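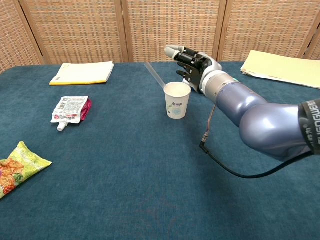

In Praise of the Folding Screen

I want to make a case for the folding screen, and I want to make it loudly, because I have been living and working beside one since September and I can't believe I went 43 years without.

We rent a long room above a shop in Erkdale. It's a good room with terrible manners: everything in it can see everything else. The sink looks at the bookshelves, the bookshelves look at the door, and whoever sits down to write a letter has the whole lot staring back at them. For ages I thought the answer was a wall. I got a quote for a wall! Then my friend Delyth Jarman, who was clearing out her mother's place, rang to ask if I wanted a woven screen, and I drove over that same afternoon.

What a thing it is. You stand it behind a table and the table suddenly has a place in the world. A plain felt top with some papers on it and a paper cup (straw and all) looks like somebody's spot, where before it looked like something the movers forgot. I'm a great believer in felt on tables too, by the way. It's quiet, it's kind to your elbows, and the colour does half the decorating.

My favourite part is the weave. A painted partition is the same at breakfast as it is at dinner, but lattice has a bit of life in it. Tan from across the room, and then you come closer and there are little flecks of orange and red and blue that you'd never have chosen from a swatch. Light wood around the edges keeps it calm. I'd take that over any feature wall, and I say so as someone who once spent a whole long weekend putting up a feature wall.

Arvid Aasen, who has the room below ours, thinks screens are fussy and that people only use them to hide mess. Well, yes, sometimes! I have 15 boxes of old sheet music that I'm in no hurry to look at. But a screen can also be folded up and shifted whenever you have company, and I've yet to meet a wall so obliging. He's welcome to come up and argue about it, and I'll put the kettle on.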